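Vambridge open day, Sunday

I drove 165 kilometres for this, so take the grumbling with that in mind. The flyer promised "the future of packing and sorting under one roof" and a free sausage. The sausage was fine.

Doors were meant to open at 9. We stood in the parking lot until nearly half past, when Josefien Segers came out with a box of lanyards and told us we'd be going through in two groups. Mine was led by Nuno Calado, who talks fast and doesn't love being interrupted.

First stop was the bag store. Vambridge keeps 384 kinds of bag on the shelves, according to the sign, and I'd guess most customers order four of them. Nuno made a lot of the reclosable range: clear plastic, coloured zipper strip, little slider on top. The colour is supposed to help you see whether the bag is shut. I have a drawer full of slider bags at home and the trouble has never been seeing whether they're shut. It's that the slider comes off in your hand by the third week.

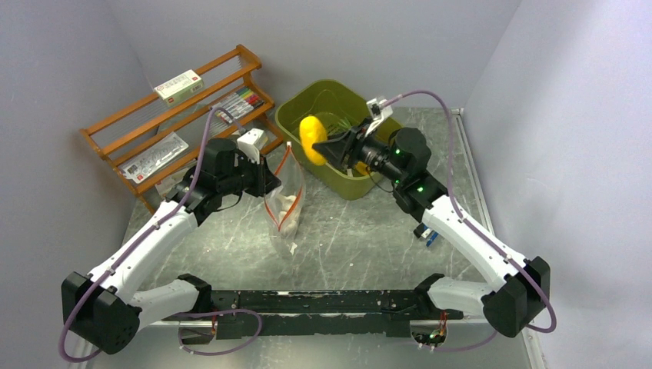
I asked what the bags cost against the plain press-seal kind. Nuno said it depended on volume. I asked what volume. He said up to 200 cartons a month before the price moved, and then we were walking again. Iker Cantero, who'd come over from Verbruggen and buys this stuff for a living, muttered that he'd heard the same answer last October.

The filling talk was better. Funmilayo Sani spoke about lumpy, soft goods and how they settle in a bag, and why a wide opening matters more than a thick wall. She admitted that crinkled film looks cheap on a shelf and that they haven't fixed it. That was the most useful ten minutes of the day. I'd have traded the whole Cako video for another ten.

The Jaden line, the one on the front of the flyer, was behind a rope. "Being serviced," said Lourenço Sequeira at the desk. He gave me a brochure with the line on the cover and no prices inside.

Parking is free if you get the form stamped before four. I didn't.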